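Skusoneo Games Sets Out Card List and Launch Plans for "Mellden" Expansion

ISTESBY, November 2020 – Skusoneo Games today released the first full product details for Mellden, the next expansion for its trading card game Pacheco. The set has 156 cards and goes on sale in hobby stores and through the publisher's own web shop. It is the first Pacheco set to go past 150 cards, and the first to add a new card type since the base game.

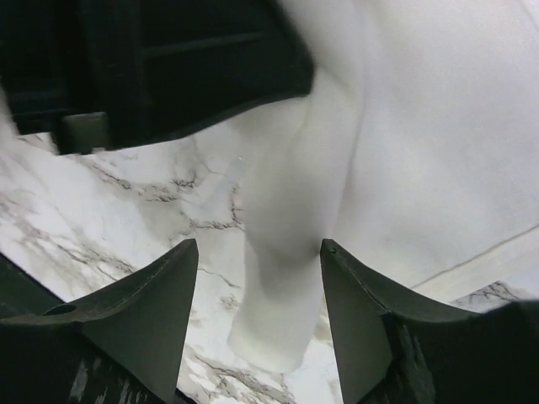 By Aliki Vasilakis, Skusoneo Games Press Office

The new card type is called Harbor. A Harbor card is placed beside the deck at the start of the game and stays there face down. Once per game, a player who controls two or more units from the same guild may turn it face up and use its effect. Each deck can hold one Harbor. There are six in the set, one for each guild.

Mellden also brings back Salvage, an ability last printed in the second expansion. Salvage lets a player return a unit from the discard pile to hand by paying its cost plus one. The wording has been changed so that it no longer works on units discarded in the same turn. Older cards with Salvage will be played with the new wording from the day the set goes on sale, and an updated rules document will be posted on the Skusoneo site before then.

"Players have been asking for Salvage since we rotated it out, and the old version was too strong with cheap units," said Aliki Vasilakis. "We tested three versions of the text. The one we are printing is the shortest."

The Lamplighter and Tidewarden guilds get the most new cards. Lamplighter decks receive a new line of low-cost units that draw cards when they leave play, along with a reprint of Wick Runner with new artwork. Tidewarden gets its first legendary unit, Old Mother Sluice, which can block twice in a turn. Further previews for the other four guilds will be posted in the weeks before release.
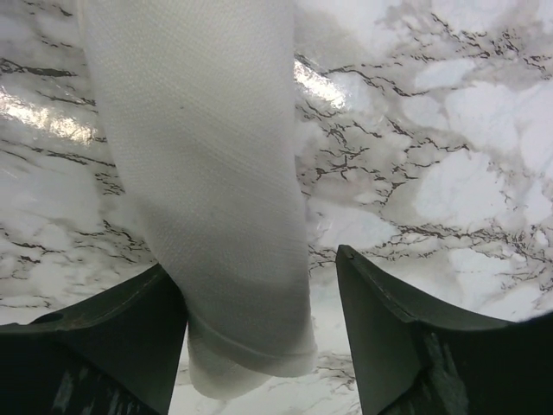 Pacheco: Mellden – product news

Mellden will be sold in booster packs and in two ready-to-play starter decks. Each booster pack holds ten cards, with at least one rare or better. The starter decks are Lamps Out (Lamplighter) and High Water (Tidewarden). Each has 50 cards, a paper playmat and a short rulebook. Both decks include a Harbor card, and these are the same as the versions found in boosters, so new players can use them in store events right away.

A numbered foil version of Old Mother Sluice will be printed in a run of 1000 copies. These will be placed at random in English-language booster packs. The numbered foil has the same game text as the regular card and is legal in all formats.

Release events will be held at 80 stores. Due to limits on indoor gatherings in many areas, stores may choose to run the event in person, by webcam, or as a take-home kit – the kit contents are the same in each case. Every kit has six booster packs and one promotional card, a full-art Wick Runner. Players should check with their local store for sign-up details and entry fees.

The Pacheco championship season, which was put on hold in June, will start again online after the release. Mellden cards will be legal from the first qualifier. The Harbor slot will count as part of the registered deck list, and players may not change it between games in a match.

Stores that want to add to their booster orders should contact their regular distributor. Requests for artwork, card images and preview cards can be sent to the Skusoneo Games press office in Istesby.

About Skusoneo Games
Skusoneo Games is a publisher of card and board games based in Istesby. Its titles include the trading card game Pacheco.

Press contact: Aliki Vasilakis, Skusoneo Games, Istesby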